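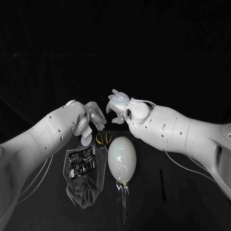 2 min read

Home Blog Robots Garden About Contact

I have a new favourite bad idea, and it's balloons. I've been gathering examples for the learning side of Hokari (our two-armed project at Nundirmont, for anyone who's new round here) since May, and up to now it's mostly been sensible stuff. Folding towels, moving cups, putting lids on things. Then Sheena Crichton said over lunch that everything we'd taught it so far stays the same shape when you let go of it, more or less, and wouldn't it be fun to try something that doesn't?

So now I steer two white robot hands about near a balloon for a living. My mum is thrilled.

If you haven't done this sort of work, one example is one go at a job, from the arms setting off to the arms coming back. I drive, everything gets saved, and later the model gets to chew on the lot. We had 1336 examples in the pile before we started on the squashy things, and I'd got a bit smug about my driving. That went quickly! My own fingers know how hard to hold a balloon without asking me, and when I'm working through somebody else's fingers – big stiff jointed ones – I have to think about every tiny squeeze.

The other thing I've had to learn is to stop being tidy. I like a clean table. Gillespie Gunn, who has to train on whatever I hand him, likes a cluttered one, so the grey cloth stays where it's crumpled and the yellow scissors get left lying about on some goes and taken away on others. He says a model that has only ever seen a neat table will fall to bits the moment it meets my kitchen. Rude, but fair.

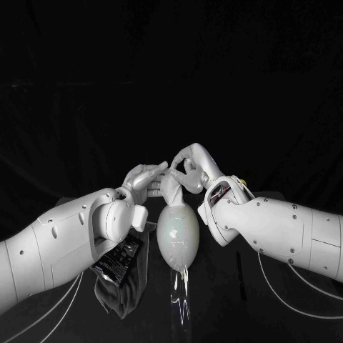
Both hands in at the neck, fingertips nearly touching.

Getting the two hands to work that close together is the bit I find hardest. My left is always keener than my right, and if I rush, one hand gets there and hangs about waiting for the other, and then that dithering goes into the example too. The model will copy dithering very happily. I've started counting under my breath, which helps, and makes me look peculiar.

We keep the fumbles, by the way, but they go in a separate folder called Plonness with a note on each. Gillespie wants them for later. I did 11 goes before tea yesterday and put eight of them in there, so he should be pleased with me.

Sheena is now muttering about bread dough. I've asked her to let me get the hang of this first, and if anyone reading has driven a pair of arms like these and found a trick for keeping both sides in step, please leave me a comment – I'll try anything.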